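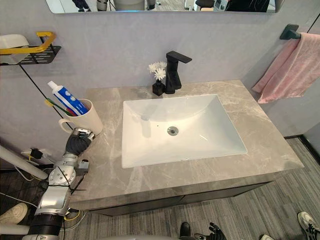

Small rooms, hard surfaces: a talk with the housekeeping trainer at Ellwood

Published 19 July 2020

The serviced apartments at Ellwood are cleaned and reset between stays by a staff trained in-house. The trainer in charge of that work wrote the current manual, which runs to 194 pages and covers bathrooms first. We asked why.

"Bathrooms take the most damage from wrong products," the trainer said. "A marble counter will etch if you leave an acid on it. Lime remover is an acid. People spray it at the faucet and it lands on the stone."

The vanities have grey marble tops with a white undermount basin. The faucets are matte black, and the trainer has firm views on them.

"Chrome forgives you. The drain is chrome, you can polish it dry and it looks fine. Matte black shows every mineral deposit, and if you scrub it with anything abrasive you take the finish down. Damp microfiber, then dry microfiber. We do not use powder anywhere in that room."

The undermount joint gets its own page in the manual. Residue collects under the lip of the stone, where it can't be seen from standing height. Staff are told to run a folded cloth along the underside of the cutout, then rinse the basin from the back wall forward.

Loose items are kept to the back edge of the counter. A mug holds the toothbrushes and toothpaste, and a small black square vase with white flowers stands to the left of the faucet.

"The mug works because you can lift it with one hand and wipe under it," the trainer said. "I tested a wall holder from Taluvier. It was fine until the adhesive had to come off the wall. With a mug, you wash it and put it back. Tubes go in cap up. If a tube lies on the stone it leaks, and toothpaste has a mild abrasive in it."

The vase was a later decision. It is rinsed at each reset and the base is dried before it goes back, to avoid a ring on the marble.

Textiles are the second section. The trainer moved the stock to Urex for sheets and towels in March and left blankets with Leemans, the previous supplier. Across the building there are 379 blankets in rotation, counting spares. The long-pile ones need the most instruction.

"Low heat, short cycle, take it out and shake it, then back in. If you dry it in one go the tips of the pile clump and you can't brush that out. Hold it by two points well apart, let the middle hang, and look at the lower edge. That's where matting starts."
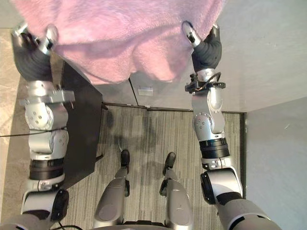
The pink long-pile blanket held up from both sides, with the lower edge hanging free.

Folding comes after the edge check. The manual asks for 2 folds lengthwise and none tighter than that, with the pile facing out. Blankets are stacked no more than 6 high, as weight flattens the lower ones.

Asked what would change in the next edition, the trainer mentioned the stone sealing schedule.

"It says once a year. I want it tied to a water test. Put a few drops on the counter, wait ten minutes, wipe. If the stone has gone dark under the drops, seal it. Some counters will need it sooner than others, depending on how much splashing they get."

The revised pages will go to staff with the next supply order.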